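Setting up a two-arm tidy-up bench in a shared shop

By Raquel Veloso
Monday, March 16, 2026

So you've got two arms bolted down and they move when you tell them to. Great! Now what do you practice on? This is part three of my Tedell bench build, and it's all about laying out the tabletop so the arms have something worth doing. (Frame and wiring were parts one and two, go back if your base plates still wobble.)

My bench lives in our shared shop on Dotton Street. The whole job I wanted was boring on purpose: small stuff is all over the table, small stuff goes in baskets. I spent nearly 500 dollars on the frame and top, and another 10 on things to pick up, and I swear the 10 taught me more.

Step 1. Park the grippers over the middle before you put anything down. Move each arm by hand with the power off, then mark on a scrap of paper where both can reach. Mine overlap less than I'd hoped, so anything that needs two hands has to stay in that strip.

Step 2. Put the big things at the back. I like a low shelf there, it gives you a second height to work with later. Check that neither elbow clips it on a full swing. Go slow! I run at 10 percent speed for this.

Step 3. Baskets next, then the loose bits. Mix soft and stiff – rubber bands, a hair tie, snack packages, a couple of little blocks. Mesh baskets are nice and light, but they slide, so a dab of putty underneath helps a lot.

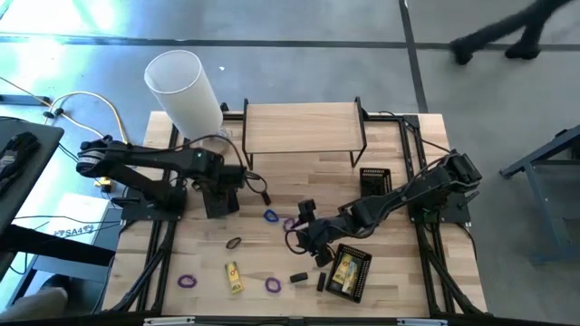 Snacks, bands and blocks out on the butcher block, with one basket already holding a few packages.

Step 4. Run it, and write down what gets dropped. Bands are the worst by far. If the fingers close flat on the wood they just skate over the top, so I come down at a slight tilt and close while still moving. The packages are easy if you grab a crimped end.

Step 5. Now shuffle everything. Move the baskets, turn the packages, swap sides. I kept one layout all through October and my routine fell apart the first time I nudged a basket. I do 70 runs per layout now, then change it, and I'm up past 400 total. Also try both grippers close in to the center, which is where my collision limits needed the most fiddling.

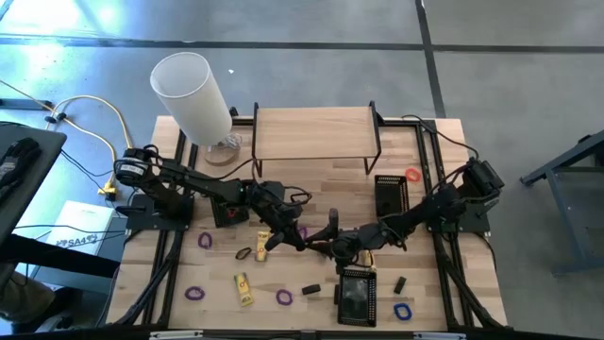 Celeste Lobo wrote in to ask if the limits should be set per arm or for the pair, as hers kept freezing whenever the wrists got close. For the pair, Celeste! Set per arm, each one only knows about the table. Start with a wide gap between wrists and shrink it a bit at a time, with your hand on the stop button.

Part four will be the shelf, once I've stopped knocking things off it.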